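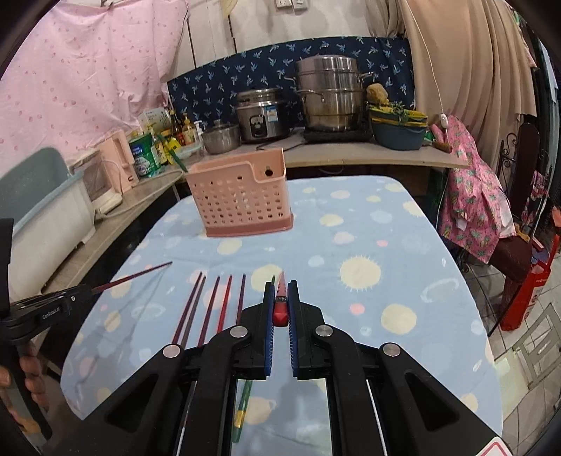 Prodside Wall-or-Counter Chopstick Holder, pink
Item 423

Open-top caddy for chopsticks and other narrow utensils. The holder is a rectangular plastic box with perforated walls, a raised back panel and a solid base in a darker pink. It stands on a table or counter without fixing, or hangs from a single screw by the keyhole slot in the back panel.

Construction

The rows of small holes let air reach the lower part of the sticks, where water collects after washing. The base is closed, so drips stay inside it and do not run onto the counter. Water left in the base has to be poured out by hand. There is no drain spout and no separate tray under the holder.

The back panel is taller than the other three sides. On the counter it gives long chopsticks something to lean on. On the wall it carries the whole load, and the slot sits high enough that the screw head stays clear of the utensils.

Capacity

Rated for 20 pairs of standard table chopsticks. At that number they stand close together and dry slowly; with half as many the difference is noticeable by the next meal. Cooking chopsticks fit but raise the center of gravity. If the holder is on the counter, put the long ones at the back against the panel.

The interior is one compartment. Households that keep more than one color or pattern in use should expect to sort pairs at the table. A divider was tested during development and dropped: it trapped rice at the corners and made the box hard to clean with a brush.

Hanging

Use one pan-head or round-head screw. Countersunk heads can pull through the wide part of the slot and are not suitable. Leave the head standing slightly proud of the wall, pass the wide part of the keyhole over it and lower the holder until the shank sits in the narrow part. The holder should not rock. If it does, remove it and drive the screw in a quarter turn at a time.

On tile, use a masonry bit and a plug matched to the screw. Adhesive hooks are outside the rated use. The screw is not supplied, as wall types vary too much for one size to be of any use.

Placement

Keep the holder away from burners, induction zones and the side vents of steamers and rice cookers. Steam will not melt the plastic, but repeated exposure dulls the color, first on the back panel. A spot near the sink is usually best - short carry, and the base can be emptied directly.

Loading

Tips up for drying, tips down for storage, according to household habit. The holes are too small for a standard tip to pass through. Very fine tapered tips may catch in the lower rows; lift straight up to free them. Shake off loose water first. Lacquered and painted sticks should not be left standing in a wet base overnight.

Cleaning

Wash by hand in warm water with ordinary dish soap. A bottle brush reaches the inside corners. The holes can be cleared with a toothpick or an interdental brush. Top rack of the dishwasher is acceptable, open side down. Do not use scouring powder, which scratches the surface and holds stains from tea and soy sauce.

Service notes

The test fixture at our Dirnstead workshop inserts and removes a full load of chopsticks 3,000 times with the holder hanging from its slot. The current version completes the run without cracking at the narrow end. Holders from before the May revision have a thinner wall around the keyhole and are best used standing. The two can be told apart by a small raised dot on the underside, present only on the newer version.

Design: Eun-ji Noh

Supplied with: holder only. Chopsticks, tablecloth and cookware are not included.

Related items
Luvholm cutlery drainer, two compartments
Ham chopstick rests, set
Prodside replacement bottle brush

Trade orders ship from Dirnstead in full cartons. Mixed colors within a carton are available on request; allow extra handling time.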